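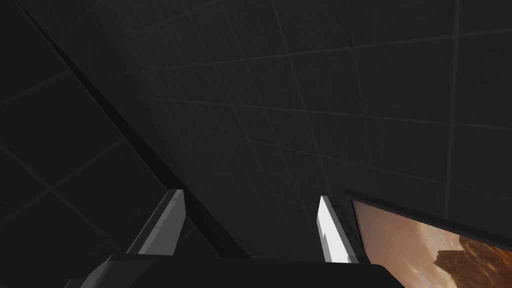
11 September 2026 – second draft done!

Finished at ten to one this morning, in my dressing gown, with cold toast beside me. The Ranislow book has a complete second draft. I typed the last line, saved it in two places, and then went and stood in the garden because I couldn't think what else to do with myself. There were stars! I went back in and saved it in a third place.

I want to get this down before I forget how it felt, as I'm hopeless at remembering the good days. My old diaries are full of moaning about chapter nine and hardly a word about the evenings when it went well.

So. 131 pages came out of the first draft and I don't miss one of them. The whole business with the harbour inquest is gone, and so is the cousin. Lucimara told me back in June that the cousin only existed to carry letters from one room to another, and I sulked for a week, and she was completely right. Once he'd gone, Ilse had to fetch the letters herself, which meant she had to walk past the study door, which gave me the scene with her father that I'd been trying to write since the very start. I wrote it in one sitting. I cried a bit, which I'm taking as a good sign (or as tiredness).

The other big change is the ending. In the first draft Ilse leaves Ranislow on the ferry and we watch the town get smaller. Very pretty, and I'd read it a dozen times in other people's books. Now she misses the ferry. She has the ticket and the coat and everything, and she's late, and the last few pages are her walking back up the hill with her bag, working out what to say. 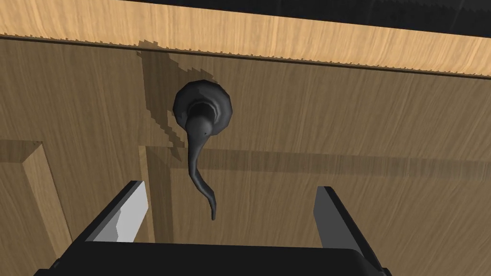 I read those pages aloud to Uriel over the phone and he went so quiet I thought we'd been cut off. Then he said, "Is that it? You can't stop there!" I am thrilled. That is exactly what I hoped somebody would say.

Still to sort out:

The title. I've been calling it Vostham for two years, after the family, but Kanyarat thinks it sounds like a brand of radiator. I laughed for ages and now I can't hear it any other way. The Ticket Coat is the front runner this week.

The dog. He is in chapter two and chapter 23 and nowhere in between. Either he needs feeding or he needs to go.

Lục's accent. I've written him so that you can hear it in the order of his words, with no funny spelling, and I think it works, but I've asked Yaowalak to read all his scenes and be as fierce as she likes. She has promised to be very fierce.

Anong's writing group meets again next week and I've put myself down to read. We get 25 minutes each, questions included, and I can't choose between the study scene and the opening. The opening is safer. It's had so many goes over that it practically reads itself, and people laugh at the bit with the eels. But I'm so in love with the study scene that I might just be brave. I'll practise both with the kitchen timer tomorrow and see which one leaves me with any voice.

I've told myself I won't open the file for at least a fortnight. Reading only! I have a pile by the bed that's been waiting all summer – two crime novels, the big history of lighthouses Mum gave me, and a thin book of ghost stories that I started on a train and had to stop because I was enjoying it too much to work. That one first, I think.

I've already had an idea for the next one, by the way. It came while I was brushing my teeth: a woman who writes the answers for an advice column and starts getting letters she's sure are from her own sister. I've put it on the back of an envelope and put the envelope in the drawer. I am not to look in the drawer.

Bed now. Must remember to ring Lucimara in the morning and tell her she was right about the cousin.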